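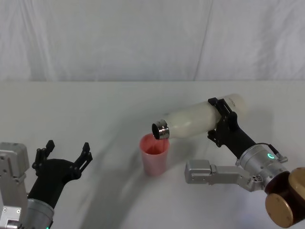
Slide 1. White bottle, pink cup.

Good evening, everybody, and thank you to Gisela Sauerland for the kind words (and for saving me the parking spot!). Wait for people to sit. Say hello to the choir folks in back.

So, tonight is about drinking enough water when you sing, and I want to start with my own story, the May concert in the old chapel, when my voice gave out on the second hymn and Jannik Kleinschmidt had to carry the whole tenor line by himself. I had been drinking coffee since breakfast and not one glass of water. Pause here, they usually laugh.

Main point, go slow: the water you drink this minute doesn't touch your vocal folds. It goes down the other pipe. What helps is what you drank over the whole morning, so start early, long before warm-ups, and keep taking small sips. Mention Mareike's trick of one glass every time she lets the dog out. She and Knut have been doing that for years and they both still sing like twenty-year-olds.

Ask for a show of hands: who brings something to drink to rehearsal? Let them look at each other.

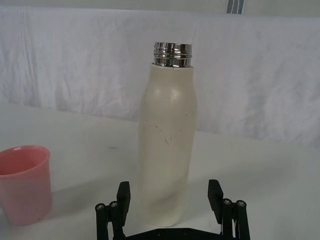
Slide 2. Insulated bottle, cap off.

Room temperature or cool, whatever you'll really drink. Some of you swear by warm water with honey, and I'm not going to argue with you, it feels lovely and that counts for a lot the night before a concert. Cough drops: go easy on the strong menthol ones. Dry rooms: a pan of water near the radiator never hurt anyone.

If there's time, tell the Vilgot Lundgren story (the tour bus, 28 singers, 2 rest stops). Skip it if we started late.

Then everybody up for the humming exercise, lips closed, nice and easy, and hand over to Gisela for the summer schedule.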